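# Zultcombe to Open Small Appliance Repair and Reuse Center

Feb 5, 2025

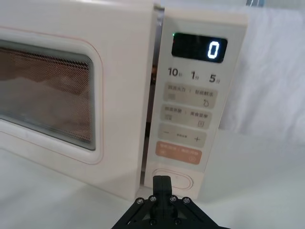 ZULTCOMBE - The town will open a repair and reuse center for small household appliances this August in the former Jacquet shoe warehouse on Hoslow Road. Residents will be able to drop off unwanted toasters, kettles, microwaves, fans and similar items at no charge.

Items that pass a safety check will be cleaned, tested and sold at low prices. Those that can't be repaired will be taken apart for metal and parts. The center will be run by Ristisow Reuse, a nonprofit that already operates the town's furniture store.

Zultcombe collected 1,552 small appliances at the curb last year, up from 1,215 the year before. Most went to the county landfill. A sample checked by Ristisow found that many had minor faults such as a worn cord, a blown fuse or a broken door latch.

The warehouse has 3,000 square feet of floor space. Half will be used for the workshop and storage, and the rest for a sales floor and a classroom. Work on new wiring and a loading ramp starts this spring. The building's front entrance and parking lot will stay as they are.

Ristisow plans to hire six people, including two full-time repair technicians. Job listings will be posted at the town library and on the Ristisow website. Applicants don't need prior repair experience for the four part-time positions.

The center will also offer evening classes in basic repair - how to replace a plug, test a fuse and tell when an appliance should no longer be used. Classes are free for Zultcombe residents. Registration will open shortly before the center does.

Curbside pickup of small appliances will continue without changes until the opening. After that, residents who can't get to Hoslow Road may still request a pickup by calling the public works office.

The center will not accept refrigerators, air conditioners, televisions or anything that runs on gas. Those items should go to the county transfer station as before.

**Contact:** Zultcombe Public Works, Solid Waste Division, Town Hall, second floor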